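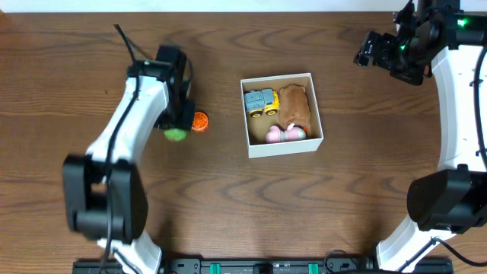 Both arms over the table, truck + plush + pink one in the box. Green ball and orange one still out.

Thursday, bench 2, toy packing. Short version: left arm faulted again, same joint, and this time it did not stop clean. Writing it down before I forget the order of things.

Started 13:00 w/ Tatu on the e-stop. First 6 runs fine. Run 7, left arm went in for the ball, slowed down, then a jerk at the elbow and fault light on the Zirham controller. Arm sagged maybe a hand's width before the brake caught. Right arm kept going on its own path for 700 ms after the fault. That is the part I dont like. Supposed to be both or neither.

No contact, nothing broken. Tatu hit the e-stop anyway, good.

Checked:
- elbow connector, seated ok, latch clicks
- supply at the bench, steady
- log on left side has a gap right before the fault, no position packets at all
- log on right side, no gap

So the left arm goes quiet first and THEN faults. Not overload like we wrote up in March. Joyce said cable back then and I argued with her. Sorry Joyce.

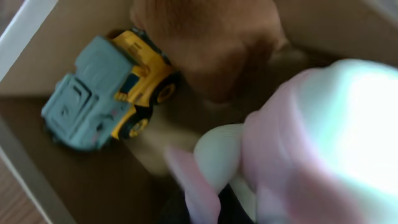 Wrist view, gripper moving in next to the truck.

Swapped wrist cable for the spare (the Massawe one, longer, ugly but works). Tied it loose at the elbow this time, old one was pulled tight across the bracket and has a flat spot where the tie sat. Bent the old cable by hand on the meter: opens at one angle, closes again when you let go. Twice out of two tries at the same place. Bagged and labeled, in the drawer under the scope. DO NOT put it back in the spares bin.

Second thing is the stop link. Fault line from left goes through the Cellham relay box and then to right. Relay itself is quick. The delay is in our script, it polls the fault bit in the slow loop with the logging. Sharon found it in a minute of reading. Moved it to the fast loop, have not measured the new number yet so dont quote one.

Until measured: half speed, hand on the stop, no reaching in to fix a toy while either arm is powered. I did that last week, wont again.
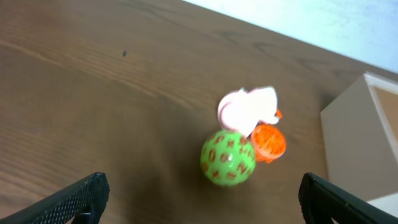 Entry by Akinyi Kashindye, Brimbridge robot shop. Checked by T. Mabula.

After the cable swap ran the left arm through the elbow range with the gripper open, 13 sweeps, no gap in the log. Thats encouraging but the old cable also passed sweeps on a good day. Want a long run with load before I believe it.

Ludger asked if we can just raise the packet timeout so it rides through. No. An arm that moves with stale positions is worse than one that faults. Timeout stays where it is and pls nobody edit the config on the bench machine without writing it here.

Brake sag: still open. Hand's width is too much if someones fingers are under there. Need to measure w/ the arm in a few poses, power cut on purpose, foam block underneath. Sharon has the foam. 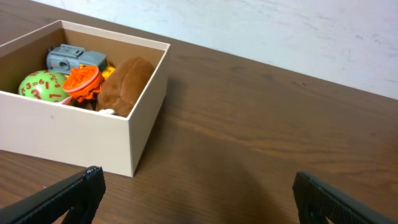 Can we go back to full speed if the new cable holds?
Only after the stop delay is measured on both arms and the sag test is written up. The cable is one fault out of three.

To do
- order 2 wrist cables, proper length
- measure stop delay, left to right and right to left
- sag test, Tatu + me
- move tie points on right arm too, same bracket so same problem comming
- Joyce to look at the March logs for the same gap

Powered down 17:40, key is in the box by the door.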